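Section 3. Recording your first batch of picks

I'm assuming you got through section 2 and the arm homes without complaining. If it doesn't, go back -- nothing in this part will work until it does.

1. Start the Tulalo recorder and open a new session. Give it a name you'll recognize in March, because "test2" won't mean a thing to you by then (ask me how I know).

2. Put five objects in the bin. Spread them out a bit for the first runs. You can pile them up later, once the grasp log looks sane.

3. Press Record, wait for the tone, then drive the arm to a grasp and close the gripper. Lift, hold for three seconds, and let go.

4. Mark the try as good or bad right away. Don't save this for the end of the session! Kazimiera and I both tried it and we disagreed on half of them.

5. After 21 tries, stop and stir the bin by hand.

Caution: Pause the arm and wait for the amber light before you reach in. Every time, even for one object.

Note: Bad grasps are worth keeping. Our Ollcombe set has 2,000 tries in it, and the misses taught the model plenty.

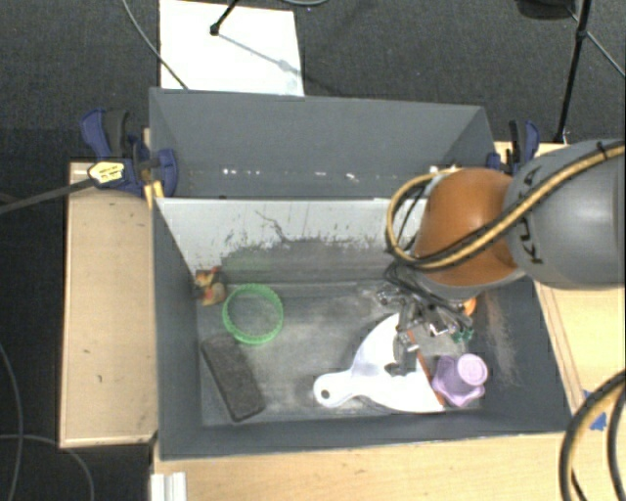 Picking what goes in the bin is the part I enjoy most, and it matters more than people expect. You want shapes that ask for different grasps, so go raid a toy box or a kitchen drawer. A flat thing like the white scoop makes you think about which edge to go for, while the green ring gives you a hole in the middle to work with, and a chunky block is a different job again. Mix your colors too. I swap a few objects out between sessions and write the changes in the session notes.

6. Check that the clamps on the bin are tight before you start again. If the bin has shifted, redo the corner calibration from section 2 and open a new session -- don't carry on in the old one.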